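July, 13:00

Room log, continued. Desk corner today. I have put it off since the move from the Dreller building, mainly because the desk is heavy and the purifier beside it is heavier. The goal for the session was modest: get the top clear, settle what lives on the low cabinet, and look at the marks properly in daylight.

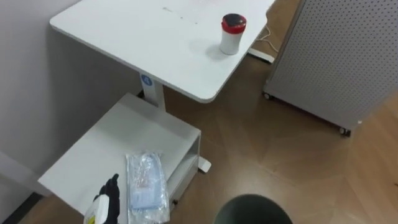
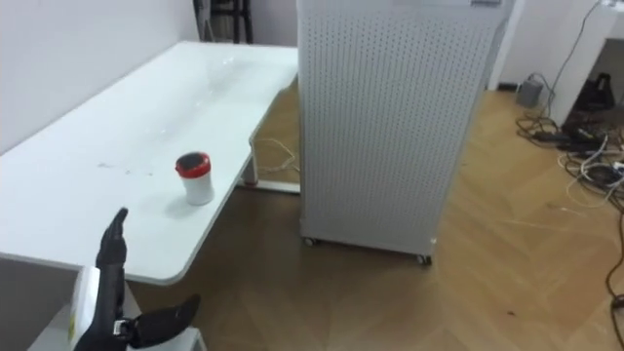
## Desktop

One object left on it, the white container with the red lid. It stays until I decide on a shelf. Everything else went into the hall box marked Troveck, which is now full and will need a second pass of its own.

The marks are of two kinds. There are small dark specks, and there are faint gray scuffs that only show when the light comes across the surface. I treated them as separate problems:

- Specks: damp microfiber, then a plastic scraper held flat. Some lift, some are in the finish and will stay.
- Scuffs: a melamine sponge is tempting – the Ogunleye data sheet for this finish advises against it, and I have already dulled one patch on the old table that way. Dish soap, warm water, 2 passes, dry cloth between.

I would like to try a 2000-grit pad on one speck near the wall, where a dull spot would be hidden. Not today.

## Low cabinet

The cabinet fits under the front of the desk but takes up knee room on that side. I measured 48 cm of clear width for a chair, enough for the narrow one and too little for the good one. Options are to move the cabinet to the window wall or to accept the narrow chair. Leaning toward the window wall.

The clear plastic bag on top is still unsorted. It goes to the linen closet or into the drawer, and the drawer only if it will close without pressing. The open compartment can take the paper tray. I want the cabinet top kept flat and free after that, as a place to set things down while working.

## Cable and purifier

The white cable is lying loose on the floor in loops. It has far more length than the run requires. Plan: one hook-and-loop tie near the leg, one at the wall end, slack taken up off the floor so the vacuum can get through.

The purifier is on casters, so position is easy to change, but it has ended up close enough to the desk to be in the way at the far end. The Pemotska manual asks for open space at the perforated panels. I will pull it out 13 cm and mark the caster positions with tape, run it there for a week and see whether the noise at the chair is any different. Filter check at the same time – I have no record of the last one.

## Open items

1. Cabinet to window wall, then recheck the chair.
2. Sort the bag.
3. Two ties for the cable.
4. Tape for the casters.
5. Filter date, written on the inside of the panel this time.

Stopped at 15:30. Back slightly sore from moving the desk out to reach the wall side. Next session starts with the cabinet, before any more cleaning.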